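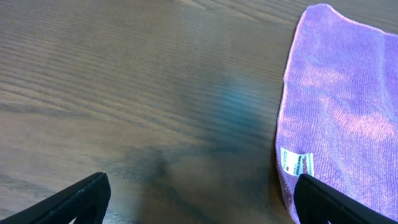 Table day, the purple cloth and the old brown top

Quick gallery, no time for a proper write up. 14 June 2024, Bretville, the long table finally getting some attention before the Moroz order goes out. Wood first, then cloth. Captions are short becuase I'm typing these between jobs.

The grain. Wavy, dark streaks then lighter tan ones, goes on like that right across. Love this top. Bit of a sheen on it too, and it throws back a cool bluish patch when the light lands on it. Nabila Wuisan wants to go matte on the next one. We'll see.

The cloth. Microfiber, lavender to pink depending on the light. Laid flat next to bare wood, stitched hem down the side. Scotch-Brite on the little white tag.

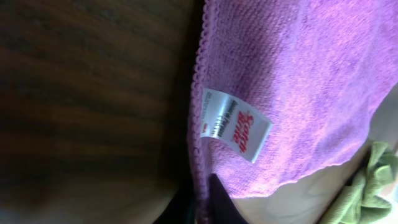

Wash these on their own, no fabric softener, it clogs the loops. Cut the tag off if you're fussy about polished tops, I usualy forget. Fold in 4, use a clean side each time, go with the grain. Light pressure. Same routine we used on the Nikach sideboard last October and that one still looks good.

More to come when the Zukura chairs are back, 42 of them, so don't hold your breath. Questions about table care, leave a comment and I'll get to it over the weekend.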